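Search stories Search Go

The Last Bus Out of Mapplebeck

Gizella missed the 87 by the length of a parking lot. Watched the tail lights go. Stood there with the suitcase, the good one, the one with both wheels.

Next one, 30 minutes. So the sign said. The sign had been saying 30 minutes since she was a girl.

She went back inside the depot. Same bench. Same man behind the ticket glass, Shigeru Shibata, eating crackers out of a sleeve and pretending he hadn't seen her run.

"You could of called out," she said. "He waits if you call out."

"I did call out."

"Louder."

He slid the crackers under the glass. She took two. January, and the heater ticking, and her coat too thin because she'd packed the thick one. Stupid. Three weeks planning and she'd packed the coat.

"Where to, anyhow?"

"Coruton."

"What's in Coruton?"

She thought about that. A room over a laundromat. A job maybe, Kanako Okabe had said maybe, on the phone, with a baby yelling behind her. 375 a month for the room and you share the stove. That was what was in Coruton.

"Work," she said.

He nodded like it was a real answer.

Her mother had not come down to see her off. Her mother had stayed at the kitchen table with her back to the door, drawing on things the way she did when she was mad. Envelopes, the margins of the phone bill. Little loops, over and over, then rubbing them out with her thumb. Gizella had said goodbye to the back of her cardigan. Got as far as the gate, went back for her gloves, and the chair was empty and the tap was runing upstairs. She stood and looked at the table a minute. Then the clock, then the running.
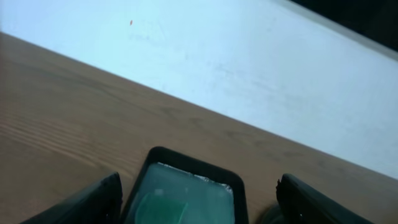
The table at home: a red speck, and marks you could hardly make out.

"She'll come around," Shigeru said. She hadn't told him anything. Small town.

"She won't."

"Mine took eleven years."

"That's not coming around. That's getting old."

He laughed, crumbs on the glass. Outside a truck went by, then nothing, then snow starting, the dry kind that doesn't stick.

The phone rang in the ticket office. He picked it up, listened, said yes, said she is, said no, not yet. Looked at Gizella the whole time. Put his hand over the mouthpiece.

"She wants to know did you take the thick coat."

Gizella looked at the suitcase.

"Tell her yes."

"She says are you wearing it."

Headlights turned in at the far end of the lot. The next bus, early, first time in its life. She got the handle up, dropped a glove, picked it up. Door open, cold coming in all at once.

"Gizella. Are you wearing it?"

She knelt down on the depot floor and started on the zipper.

"Tell her I'm putting it on," she said. "Tell him to wait. Louder this time."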